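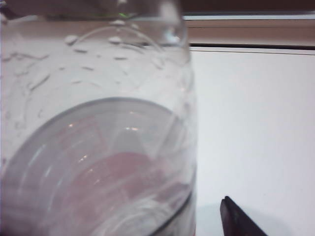
FOOTBALL | Features | The Long Read

The bus that takes Vanura's supporters to away games leaves from behind the bakery, and if you want a seat near the front you had better be early, because the front belongs to the people who have been riding it since the club was two divisions lower and the bus had no heat. I rode it for most of last season. I was given a seat over the rear wheel, a blanket and, by the second trip, an opinion on the left back.

The left back was the subject of a great deal of talk. He came from Soylu on loan in the summer, nineteen and very quick, and for the first few weeks he was a hazard to both teams. He would go flying up the line (the crowd loved this) and then have to be found again when the other side broke. By November he had learned when to stay home, and Vanura, who had been letting in goals by the bucketful, suddenly became a hard team to beat.

What everybody on the bus wanted to know, of course, was whether he would come back. That is the trouble with loving a loan player. You learn his song, you defend him to your brother-in-law, and all the while there's another club's name on his contract. Soylu play in a ground that holds more people than live in Vanura, and they can call him home with a phone call.

I went to the last home game, against Nevimby, on one of those soft gray afternoons when the smell of onions hangs over the whole street. The attendance was 621, which was read out over the loudspeaker and got a cheer of its own. Nevimby needed a draw to stay up and played like it, with everyone behind the ball and the goalkeeper taking an age over every kick. It was not a pretty game. I have seen prettier ones in parking lots! But with 80 minutes gone the boy picked up a loose ball near halfway, ran at a tired defender, ran past him, and crossed low for a tap-in at the far post, and a woman I had never met held on to my sleeve until the final whistle.

Afterward he stayed out on the grass for a long time, signing programs and one plaster cast. Somebody's little girl asked him straight out if he was leaving and he said he didn't know, he really didn't, and he looked as though he would have liked to.

The loan cost Vanura a share of his wages and nothing more, and a permanent deal would be another matter. There has been talk of Gedarero taking him instead. They finished 6 points above Vanura, they have a newer training ground, and they have made no secret of wanting a left-sided player. On the bus, Gedarero is not a popular word.

My own guess, for what it's worth, is that Soylu will look at him in preseason, like what they see, and then find they already have two men for the position. That would put him back on the market late in the summer, when small clubs do their best shopping. The folks in the front seats think so too, though they said the same about the striker they borrowed three years ago, and he now plays for Nevimby.

The bus, in any case, is booked for the opening away game. I have put my name down, and I've been promised a seat one row farther forward.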